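22/11/2021

The vanity is finally staying. I went back and forth on it for most of the year, and I had it listed for sale twice, but last week I took both listings down and spent an afternoon sorting it out properly.

Some background for anyone new. I bought it secondhand in March from a man named Shafiq Weerakoon, who was clearing out a house over in Sorkstead. He wanted 30 dollars for it and I didn't argue. My friend Mahfuz Kodikara helped me get it into his van and then up to my place, and he told me in the elevator that it was the ugliest thing he had ever carried. He likes straight lines and gray couches. I like old-fashioned furniture with too much carving on it, so we were never going to agree.

It's a white table with a flat top, a low shelf along the back, and an oval mirror standing up behind that. The mirror is what sold me. It has scrolls on it and roses at the sides, and the shape is a little silly in a way I enjoy. The top is small. I wrote in an earlier post that I wanted to use it as a desk as well, and I can tell you now that this doesn't work. A laptop fits, a laptop and a cup of coffee fit if you're careful, and then there is no room for your elbows.

So I decided it would be for makeup and hair and nothing else, and I started by taking everything off it. I had let it turn into the place where things get put down. There were receipts, a phone charger for a phone I don't have anymore, four lip balms, a bag of buttons, and a candle from Forilbridge that I don't like the smell of but keep because it was a gift. All of it went into a shopping bag on the bed.

Then I put back the things I use every morning, and it was a short list.
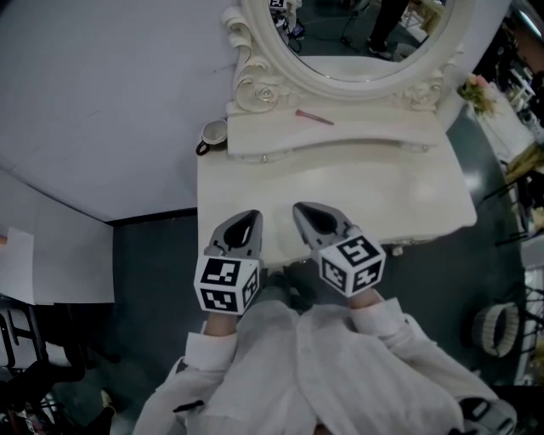

The brush I use for powder lives on the table now. I used to keep it in a zip pouch with everything else and the bristles got bent. I know people keep brushes standing up in a jar and I may get to that, but I only reach for one or two of them, and a jar full of brushes I don't use is the kind of thing I was trying to get rid of.

Cleaning took longer than sorting. Carving holds dust in every curl, and a cloth goes right over the top of it. What worked for me was a soft paintbrush, a cheap one, dry first and then barely damp with a drop of dish soap in the water. Go along the scrolls with the brush, wipe with an old T-shirt, and change the water when it goes gray. I did the roses last. They have deep petals and I ended up using a cotton swab on those. Don't use a kitchen spray. I did that in the spring on one of the legs and it left the finish tacky for days.

For the mirror I used plain water and a microfiber cloth, and then a dry cloth. I spray the cloth and leave the glass alone, so nothing runs down behind the edge.

The knobs were the other job. They were loose when I bought it, and every time I pulled a drawer the knob turned in my hand. I priced new ones at Grimshaw, the hardware store near the bus station, and the ones I liked would have cost me more than the table did. The man at the counter asked if I had tried tightening the screws from the inside. I had not. It took a screwdriver and a few minutes, and a dab of clear nail polish on the threads to keep them from working loose again. I'm glad I kept the old ones. They're fancier than anything I would have picked.

The drawers are smaller than they look from the front. I measured the inside before buying any organizers, which I did not do the last time, and I still have a set of plastic trays from Plustavside that fit nothing I own. If anyone local wants them, leave a comment. My plan is hair ties and clips on one side and the small makeup on the other, with a piece of felt cut to fit the bottom so things don't slide around. I wanted a day with nothing in there so I could wipe it out well and let it air.
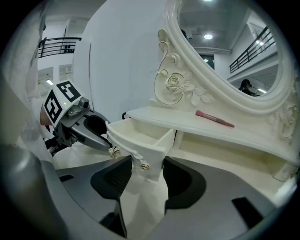
*Left-hand drawer open and emptied out, brush still on the tabletop.*

I still need a stool. I've been sitting on a folding chair, and it's too low, so I see myself from the chin up. A proper vanity stool with a padded seat seems to run a lot more than I want to spend, and the cheap ones have bad reviews about the legs. I might look for a piano stool, since those go up and down. Mahfuz says he has seen one at the thrift store by his work and will send me a photo. That was five days ago.

The shopping bag is still on the bedroom floor, by the way. I took the buttons out and gave them to my aunt, and I threw away the receipts. The candle I don't know what to do with.

Next post will probably be the felt, if I can find a color I like. I'm between a dusty pink and a plain dark green, and I have samples of both taped to the wall by the light switch.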